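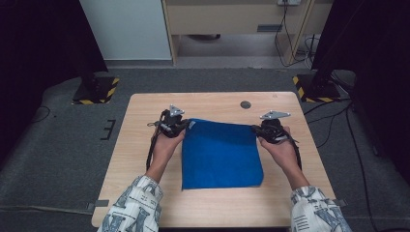
Jotetti Books, Publicity Department

Clidbridge After Midnight: The Story of Likemov and the Record They Made in a Closed-Down Bakery (Hardcover)

Arriving in October from Jotetti Books, a generous, funny and sometimes sad account of a much-loved dance band, told by the musicians themselves and the people who carried their amplifiers.

We are so pleased to be sharing the news of this one. Anybody who has spent time in the Jotetti office over the past few years has heard the name Likemov more often than they probably wanted to, and has very likely been made to sit down and listen to the second side of Okonkwo from beginning to end before being allowed to leave. Now, at last, there is a book to go with it.

Clidbridge After Midnight is written by Orsolya Simon, who first heard the band through the wall of her student apartment and has been gathering stories about them for almost 20 years. She began with ticket stubs and set lists, moved on to long phone calls with former members, and ended up with a spare bedroom full of tapes. The book follows Likemov from their early wedding bookings, through the winter they recorded Okonkwo in a bakery with the ovens still in place, to the tour that broke the group up and the quiet friendships that came afterward.

At the heart of it are the voices of singer Danjuma Okeke and bass player Upendo Makokha, who had not sat in a room together for a long time when Simon invited them both to lunch. The lunch went on past dinner. Much of what they said that day is in the book just as they said it, including a good-natured disagreement over who wrote the horn line on the title track, which neither of them has given up on.

"I went in expecting Orsolya to ask about the hits," says Okeke. "She wanted to know what we ate. She wanted to know who drove the van and what was on the radio. After an hour of that I was remembering things I hadn't thought of since I was a young man, and some of them I had to call my sister about."
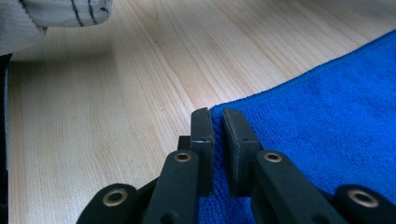 The hardcover edition has been given a good deal of love by our production team, and we hope readers will notice it when they pick up a copy. Simon asked for a binding that felt like the band's old stage jackets, which were made by Makokha's aunt and worn until the elbows gave out. After plenty of samples we settled on a woven cloth in a strong blue, very much in the family of the vivid royal blue towel in the photo, with the title stamped in cream on the spine. The first printing is limited to 2,000 copies, and each one comes with a fold-out copy of the handwritten set list from the band's last Clidbridge show.

Readers who come to the book for the music will find plenty to keep them busy. Simon goes through Okonkwo song by song, with notes from engineer Nkechi Adeyemi, who explains how the bakery's tiled walls gave the drums their bright, slapping sound and why the vocals had to be recorded in the flour store. There are also 2 complete lyrics that were never recorded, printed with the band's blessing, and a family tree of all the groups that came out of Likemov once it ended (it needed a whole spread, and we could have used another).
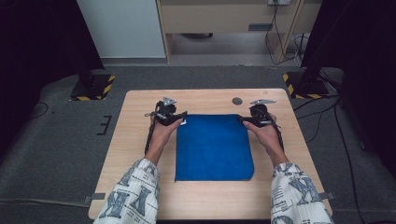 Photographs run all through the book, many of them from the albums of Chinyere Onuoha, who sold records at the merchandise table and took her camera everywhere. Most have never been published. Onuoha was firm that her pictures should not be cropped or run together, and we were happy to listen, so each one has a page to itself. They sit in the middle of the paper with a margin left open on every side, the way the blue cloth lies on that pale table with bare wood all around it, and her captions are gathered at the back in her own words. Do read the captions! The one for the broken-down van goes on for most of a page.

Simon, Okeke and Makokha will appear together for 6 evenings of conversation and music at bookstores and small halls, starting at home in Clidbridge. Doors open at 7 p.m., and seats can be reserved through the hosting stores.

Review copies, interview requests and a selection of Onuoha's photographs for press use are available from the Jotetti Books Publicity Department.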